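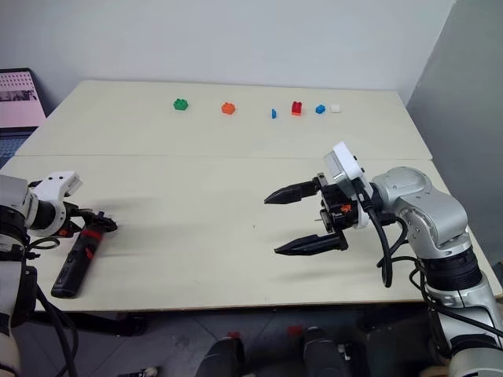 Regional flights forum > Routes and fleets
Povik cuts the Hedby to Stornis route?

dtalukder
19 Nov 2009
I read in the local paper that Povik Air will stop the morning flight between Hedby and Stornis in March. The evening flight stays, but with the smaller turboprop. Does anyone have more information? I take this flight up to 12 times in a year for my work, and the train needs 5 hours.

gatti_m
It is correct. My booking for March was moved to the evening without asking me. I called and they offered a refund or a voucher. Take the refund.

Shih-chieh P.
I do not agree that this is a cut. They move the aircraft to the Rizzi route, where they can fill it. On my last three mornings to Stornis half of the seats were free. An airline cannot fly air.

dtalukder
Half free in the summer, maybe. In winter I have been on the waiting list 2 times. And if I must arrive in the evening, I pay also for a hotel. The fare is now 221 one way, so the day becomes very expensive.

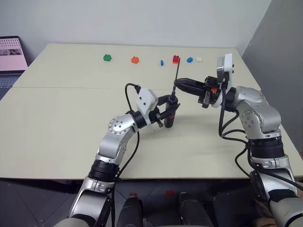
Photo: Lucrezia Carbone

rosalba_c
Shih-chieh, please look at the connections too. The morning flight is the only one that reaches the midday bank at Stornis. Many of these passengers do not end their trip there. If you remove it, they will drive to another airport and the evening flight loses them also.

Shih-chieh P.
This is a fair point, I had not thought about the connections. But I still think the smaller turboprop is the right size for this route — the old one burns too much fuel for such a short sector.

gatti_m
Right size if you travel without a bag. The cabin bins are very small and they take your suitcase at the door.

rosalba_c
The bags come back at the steps, it takes a few minutes. I would accept this every day if they keep the morning departure.

dtalukder
Thank you all. I wrote to Povik and asked if the morning flight can stay at least on some days of the week. I will post the reply when I have it.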